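Student Robotics Boards > Clubs and Projects > Taking apart an old PC with two arms, advice wanted

jendodeck
Posted March 4, 2022
Hello all, long-time reader and very occasional poster. I help run the after-hours robotics club at our college, and this term the students voted (nearly unanimously, bless them) to have a go at disassembly instead of yet another pick-and-place task with coloured blocks. The idea is that the robot strips an old desktop computer down to parts that can be sorted and reused. They've named the project Skullis, and I've stopped asking why.

We're 5 weeks in and I'm ever so proud of them, but we're a bit stuck on the hard drive. It sits in a carrier with blue plastic rails, down in the corner of the case, and the plan is for the gripper to come down from above with a finger on either side, squeeze, and draw it out.

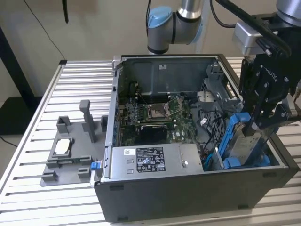

Out of 20 tries on Wednesday we got a clean removal on 2, which is a bit disheartening when a student can do it with one hand while eating a sandwich. Mostly the carrier tips, one rail comes free before the other, and then the whole lot wedges itself. The tower is on its side with the panel off and we'd like to keep it that way, as everything else the group has written assumes it. Has anyone done something similar? I'd be so grateful for any pointers, and so would they!

takum
Oh, what a lovely project! We did printers two years ago and I still find little springs in my coat pockets.

My first thought is that you're pulling along the wrong line. You say "draw it out" but the arm's idea of straight and the carrier's idea of straight are probably a degree or two apart, and a long plastic rail won't forgive that. Have the students jog the arm by hand with the carrier gripped and write down the positions as it slides. Ours drew the points on graph paper and could see the slope straight away.

Ermanno Ferri
I'd have to disagree with takum, in a friendly way. You can measure the line as carefully as you like, and then someone leans on the bench and it's all gone. What you want is some give. If your controller has any sort of force mode, leave it stiff in the pulling direction and soft in the other two, and let the rails do the guiding. My second-years went from hopeless to quite respectable in an afternoon that way.

takum
Yes, but soft arms hide bad positions, Ermanno! They'll never learn to calibrate if the arm forgives everything.

Ermanno Ferri
They can learn to calibrate next term. Let them have a hard drive first, poor things.

delucas_bench
Could I ask what's holding the tower itself? We had much the same trouble on the De Luca Cup entry and spent a fortnight blaming the gripper, when the case was shuffling along the table with every pull. A pair of stops bolted into the slots sorted it out. Also, how hard are you squeezing? If the rails bow inwards when the fingers close, the latches can end up in a funny position. Try backing the force off a little at a time.

jendodeck
Thank you all so much, I read the whole thread out at club this evening and there was a proper debate about it (takum, you have a small but very loud following).

delucas_bench, I'm a little embarrassed to say the case was only resting there. We put a pencil mark by one corner and it had wandered a good bit after a handful of pulls. Stops are being cut tomorrow by two of the keener ones. We also dropped the grip force to 67 on our slider, whatever that means in real units, and the rails look happier for it, though we only had time for a couple of goes before we had to lock up.

Ermanno, we do have a force mode, but I've never been brave enough to switch it on with students in the room. Is there a gentle way in?

Ermanno Ferri
Speed right down, one hand on the stop button, and start well away from the case. Have it hold still in mid-air and let them push it about with a finger. They'll love it, and you'll find out quickly if the payload is set wrong, as it'll drift up or sink. Remember to include the weight of the gripper. I'll dig out our worksheet and send it to you.

takum
Fine, but graph paper first. Please?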